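Frequently Asked Questions
The Fostano Film Club: War Movies of the 1950s and '60s

Last updated 2023-08-02

What is this club, anyway?

We watch old war movies together and then talk about them until somebody turns the lights off! Petro Kovalchuk started it with a shelf of tapes and a borrowed projector, and it has grown into a monthly screening at the Van Dusen Room, which seats 56. Submarine pictures, prison camp escapes, desert tank battles, big beach landings – we love them all.

Do I need to know military history?

Not one bit. Some of our regulars served, some teach history, and plenty just like a good story with airplanes in it. Each movie gets a short introduction covering the real campaign behind it, so you'll know where you are on the map before the first shot is fired.

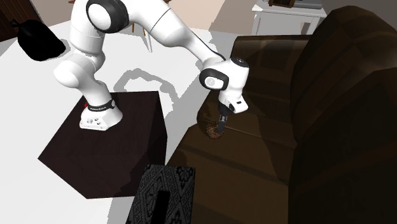

How do you pick the movies?

Members send in titles and we vote. The list stands at 313 suggestions right now, so please be patient if yours hasn't come up yet. Bohdana Skoryk keeps the list and is always happy to hear a case for moving something higher. She got us to show a Finnish winter war drama in July and it was the best night we've had all year.

Why stop at 1969?

We had to stop somewhere! The movies of those two decades were often made by people who had been in uniform themselves, and you can feel it in the small stuff: how a man carries his pack, how bored everyone is between battles. We do bend the rule once a year for the members' wild card.

Are the movies accurate?

Some are wonderful and some are hilarious. You'll see postwar American tanks painted up as German ones, and haircuts that no sergeant would have put up with. Ubaldo Fontana hands out a sheet of things to look for, and spotting them is half the fun.

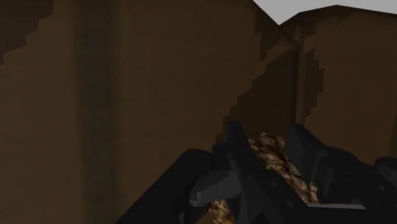 Can I bring my kids?

Kids 8 and up are welcome with an adult. Movies from this period show very little blood, but a few have sad or frightening parts, and we mark those on the schedule. Email Daryna Melnychuk if you'd like more detail on a certain title.

What does it cost?

Screenings are free for members. Guests pay at the door, and your first visit is on us.

Do you show subtitled movies?

Yes, and we'd love to show more! Soviet, Polish, Italian and Japanese filmmakers made some amazing war pictures in these years, and they look very different from the Hollywood ones.

Where do I park?

Use the lot on Ondier Street, behind the building. The gate code is 1243 on screening nights. The side door has a ramp.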